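Replacing a desktop power supply: removing the old unit

Part two of the Trurosham workshop guides. Part one covers choosing a replacement and working out the wattage. The notes assume a standard ATX tower with a modular or fixed-lead supply.

Before opening the case

Shut the computer down from the operating system. Set the rocker switch on the back of the supply to O and pull out the mains lead. Press the front power button for a few seconds to drain what is left in the board. Leave the machine for 45 seconds before going further.

Lay the tower on its right-hand side. Undo the two rear thumbscrews and slide the side panel back until it comes free. Touch bare metal on the chassis, and repeat this each time you return to the bench.

Disconnecting the leads

Work from the largest connector to the smallest. The 24-pin board connector has a latch on one long side. Squeeze the latch, then rock the plug gently along its length. Do not pull on the wires. The processor connector is normally at the top left corner of the board and may need a long finger or a plastic spudger.
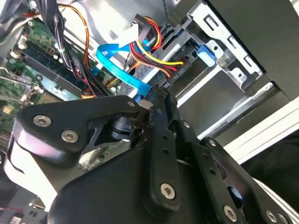 Cables inside the open case.

Next, release the graphics card leads and the SATA power plugs. SATA plugs are brittle and must come out straight. If several drives share one lead, start with the drive furthest from the supply.

Cut cable ties with flush cutters, blades facing away from the wiring. Reusable ties of the Arkska type can be opened and kept.

Removing the unit

Support the supply with one hand and remove the four rear screws. They are 6-32 UNC; M3 drive screws look similar and will damage the thread. Slide the unit towards the front of the case and lift it out.

Do not reuse the old modular leads. Pin layouts at the supply end differ between makers, and between ranges from the same maker. A wrong lead can destroy every drive attached to it.

Do not open the supply. Its capacitors can hold a dangerous charge with the mains disconnected.

Part three: fitting the new unit and first start

Last revised Mar 17, 2025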